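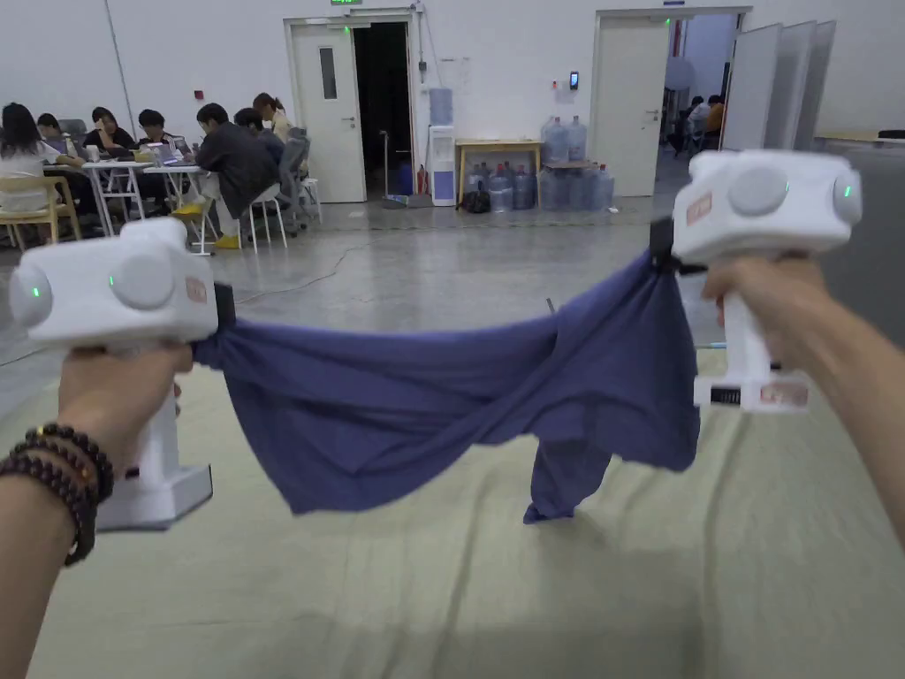
The Second Roll

Search stories
Search

My aunt kept her photography studio above the Drumico hardware shop, up a flight of stairs so steep that most people arrived for their portraits already flushed in the face, and she always said this saved her a fortune in makeup. I worked for her the winter I was between things. My job was to carry the light stands, make the tea, and hold the big silver reflector at whatever angle she wanted, which was never the angle I had it at.

She had one rule about portraits, and she told it to everyone who climbed those stairs, whether they'd asked or not. The first roll belongs to the sitter and the second roll belongs to us. On the first roll you could do anything you liked with your chin. You could smile the smile you'd practised in the bathroom mirror. She would click away quite cheerfully and call out how lovely it all was, and then she'd put the kettle on, and everyone would sit about eating shortbread until they had forgotten what they came for.

It was October when the old ferry captain came in. He had run the boat between Ostska and the island for longer than I'd been alive, and the ferry company wanted a picture of him for the new terminal. He wore his uniform jacket, which no longer met in the middle, and he had brought a comb. He stood on the grey paper with his arms straight down at his sides and looked into the lens as if it owed him money.

"Give me a bit of weather," said my aunt.

"What sort of weather?"

"Any sort. Whatever you've got."

He thought it over and I honestly believe he tried, but what came across his face was the look of a man who had left the stove on. She shot the whole roll of it. I moved the reflector up, and down, and up again, and my arms shook, and at the end she thanked him so warmly that he undid his collar. 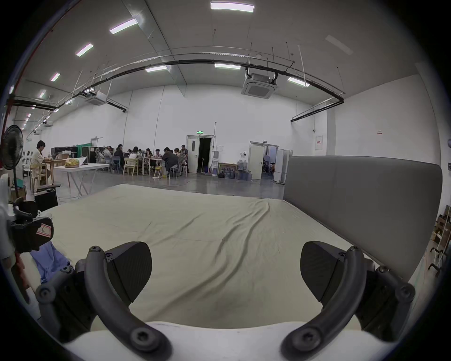 Pale linen and a bit of blue.

I brought the tea. He took the chair by the window, the wobbly one we kept meaning to fix, and from there he could see over the roof of the chandlery and right down to the water. My aunt was fussing with a lens cloth and telling him about her dog, Nurmi, a big daft creature who was asleep under the backdrop stand and had been breathing loudly through the entire first roll. The captain said he'd had a dog on the boat once. The passengers had liked her better than they liked him, he said, and she'd had her own hook for her lead by the wheelhouse door, and the hook was still there.

"Is that right," said my aunt, and she loaded the camera without looking at it.

He told us about the night the engine quit with 300 people aboard for the midsummer dance, every one of them in their good shoes, and how they had drifted for two hours with the band still playing. He told us how quiet it was when the band stopped for a rest. His hands had come up off his knees by then and were showing us the swell, the way it lifted the bow and set it down again, and the light off the harbour was coming in sideways on his face. I looked at the reflector leaning against the wall. My aunt shook her head at me, a very small shake, so I stayed where I was with the teapot.

She took 11 pictures. I don't believe he heard one of them, though the shutter on that old Ivon went off like a mousetrap, and the dog woke up and came over to put his head on the captain's boot. 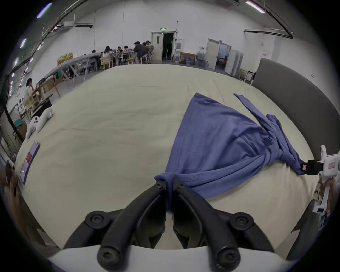
What the Company Chose

They chose one from the first roll, of course. They said it looked more official. It hung in the terminal beside the timetable, stove expression and all, and my aunt sent them her bill and never said a word about it, except to remark every time we caught the ferry that the frame was very nice.

The captain came back in the spring for the others. I had made the prints myself, my first proper ones, and I'd spoiled 4 sheets of paper getting the window to come out bright without losing his eyebrows. He spread them along the counter and went through them slowly, picking each one up by its edges the way my aunt had taught me to. There was one where he was looking past us at the water with his hand flat in the air, halfway down a wave.

"Who were you talking to in this one?" my aunt asked him.

"The dog," he said.

She glanced down at Nurmi, and then I suppose she understood it was the other dog he meant, and she went to see about the kettle. He bought that one. He asked if we had an envelope stiff enough to get it home in the rain, and I went downstairs to the hardware shop to beg a bit of cardboard.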